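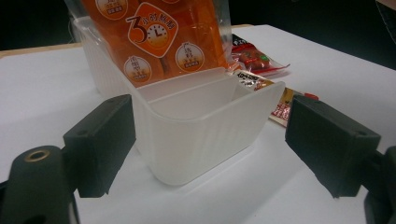
frosted bin with the divider, orange snack pack in the back half

Divided bins for snack drawer, tall packages keep sticking out??

posted by Hằng Lò

Trying to get the snacks under control. Got the frosted plastic bins with the low divider inside, front part and back part. Problem is the bigger packages stand way up over the rim when I put them in the back, like the orange one. Front is empty bc I don't know what goes there. Little red packets just end up lying around on the table. Drawer is not deep so anything tall jams it. Do I get taller bins or lay stuff flat or what. Can't take things out of the wrappers, kids won't eat them stale.

Hrvoje Trajkovski
794 helpful votes

Don't buy taller bins, they won't fit the drawer either. Move the whole thing to a shelf. Tall on a shelf is fine, and you want it sticking up so you can see what it is without digging. Big packs standing in back, small packets in front, on their edges like file cards. The divider should keep the big ones from sliding foward.

If it HAS to be the drawer, pull the bins and lay the big packs flat straight on the drawer bottom. Use the bins for the small ones only.

Also check if your divider lifts out. Mine did, took me a year to notice. Give it a wiggle before you force it, the thin plastic cracks.

Zane Strazds
307 helpful votes

what he said about the shelf. I'd put one kind per bin or it turns into soup in a week. Write the use-by date on the back w/ a marker, newest goes behind. I started in October and have thrown out way less.

Wash the bins by hand, mine went cloudy and a bit warped in the dishwasher. Skip the top rack too, same thing.

Eduard Kubíček

we just use a shoe box. works fine

Hằng Lò

ok trying the shelf tonite, divider does not come out, I checked. thx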